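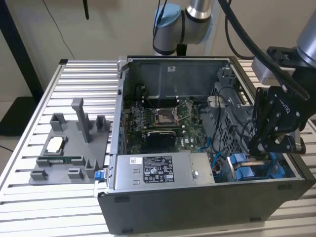
Tibor Kocsis reckons the planner is the solved part. Give it a clean model of the computer and the two arms, he told our group at the Celgate open day, and it will find a path every time; what you pay for after that is perception. I wrote it down because the Statia brochure in my other hand said more or less the reverse.

Celgate is showing Statia, its planning and control package, on a job I'd normally give to a person with a screwdriver: working inside a desktop tower. The tower goes on its side on a slatted table with the panel off, and a printed fixture tray next to it holds parts. I like the choice of job. Plenty of stands at fairs have an arm moving blocks between two bins, and you learn very little from blocks.

What I could see of the software

The operator's screen has a tree of tasks on the left and a log on the right. Each task is broken into approach, contact and retreat, and you can set a force limit for each of them. That is sensible and I'd use it. The log is better than most. When a plan gets rejected it names the pair of bodies that would have collided, so you aren't left staring at an error code.

The collision model is where I began to grumble. The case, the drive cage and the power supply are in there as solid shapes. Cables aren't. I asked how Statia knows where a cable is and was told it keeps a "soft zone" over the area where cables usually lie, and slows down inside it. Usually is doing a lot of work there. Anyone who has opened two computers from the same pallet knows the wiring won't match.

The simulator

Simudell is the companion simulator. The slide said 100 successful runs out of 100 for a pick from the tray. I asked for the same figure on the real cell and got 22 attempts with 5 stops for operator help. Fair play to them for answering, but I'd have put that on the slide. Nobody had a breakdown of the stops by cause, which is the first thing I'd want before buying.

Ottó Lengyel gave the perception talk. He was frank that shiny sheet metal gives their depth estimates trouble, and that they lean on the wrist camera for the last bit of an approach. The catch is that the gripper's own linkages take up a good part of that view. They mask those pixels out and fill the gap from earlier views, which is fine until something shifts between one view and the next. A ribbon cable, say. 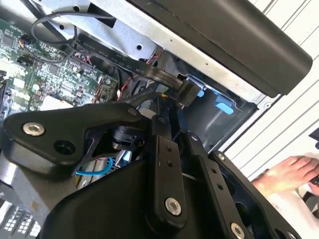
Calibration and set-up

Hand-eye calibration takes about a morning the first time, by their account. There's a scripted routine for repeating it after a knock, and I was glad to see the script was plain text and under version control. Both arms share one world frame, tied to the table. I asked what happens if the table moves and was told to recalibrate.

Would I go back?

Yes, in June, when they're promising a build that treats cables as something to be tracked. I've asked to bring one of our own towers, picked off the shelf by me, and to see the stop log afterwards. Kocsis said yes to the tower. The log he'll have to check.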